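February, evening

Linen day. I had put it off since Christmas and the cupboard door had stopped shutting, so after breakfast I took everything out and piled it on the landing. It was worse than I thought. Bath towels in with the dusters, a pillowcase with no partner, and at the back a tablecloth I was sure I had given to Marisol.

First load in at 40. The Grastero is thirteen years old and walks across the floor on the spin if I fill it past the halfway mark, so I did small loads and it took most of the morning. While the second one was going I wiped down the cupboard shelves and put new paper on them. The paper was what was left of the roll from the kitchen drawers and it ran out before the bottom shelf. I left that one bare.

Then folding. I still do it the way Hazel does it. Long edges together first, smooth it down the whole length, and only then bring the ends over. If I do the ends first the sides never meet and I have to shake it out and start again. The small cloths go quickest, so I like those stacked and out of the way before I get on to towels. The pink towel was lying the long way with the first fold in it, and the light pink cloth was already up in the corner on top of the bright blue one.

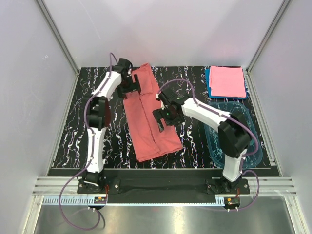
Should towels be folded in halves or in thirds?

Thirds suit a narrow shelf, and halves are quicker and do perfectly well on a deep one.

Mine are the narrow sort, the Jornik ones from the old flat, so after the long fold I go into thirds. Mattes does halves and rolls the result up like a sleeping bag. He says he can see every towel that way. I tried it last year and they unrolled each time I pulled one out, and I went back to flat.

Stopped at half past twelve for soup and the end of the loaf. Xiomara rang about the curtains. She has measured again and the window is wider at the bottom than the top, which explains the trouble with the blind. She wants to come over with the fabric from Pennington when it arrives. I said any afternoon. She also asked if I had kept the steam iron and I had to go and look. It was under the stairs with the flex wound round it, and the plate needs cleaning before anybody uses it on curtains.

Back to it about half one. Sorted what was left into keep, rags and Cletus. He takes old towels for the dogs and isn't fussy about colour. I put in the brown bath sheet and the thin striped one. I was going to add the green hand towels but they have some wear left in them, and guests don't mind.

The red cloth gave me something to think about. I don't like its hem. It looks a bit frayed to me and it won't sit flat, it goes into little waves along the edge. The cloth itself is all right, a proper diagonal weave and still a good strong red down in the folds. It looks at its reddest against the black top, though that shows up each smudge and scratch when the lights are on it.
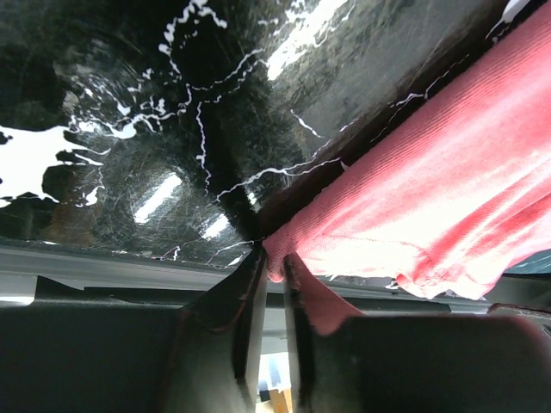

Photo credit: Mattes Kohlhase

I decided to keep it. A hem can be turned up again and I have red thread somewhere, in the Galton tin with the buttons. I'd want to press it first, so that is another reason to see to the iron. It can go on the sewing pile with Marisol's apron, which has been there since the autumn.

Reds in their own wash from now on. I did know that already, from the business with the vests.

Put everything back by four. Bath towels on the middle shelf, hand towels above, small cloths on the left where I can reach them without the stool. Sheets at the bottom. I have started keeping each set inside one of its own pillowcases, an idea of Hazel's, and it does stop the hunting about for the fitted one. The odd pillowcase went in the rag bag. The door shuts.

The tablecloth turned out to have a candle burn in the middle, so perhaps that is why it never went to Marisol. I'll ask her if she wants it anyway. It would do for the garden.

Shoulders ache a bit. Beans on toast for tea, then finished the letter to the water people and found a stamp. Need washing powder, shelf paper, something for the iron plate. Cletus is coming for his bag in the morning, so I have put it by the front door.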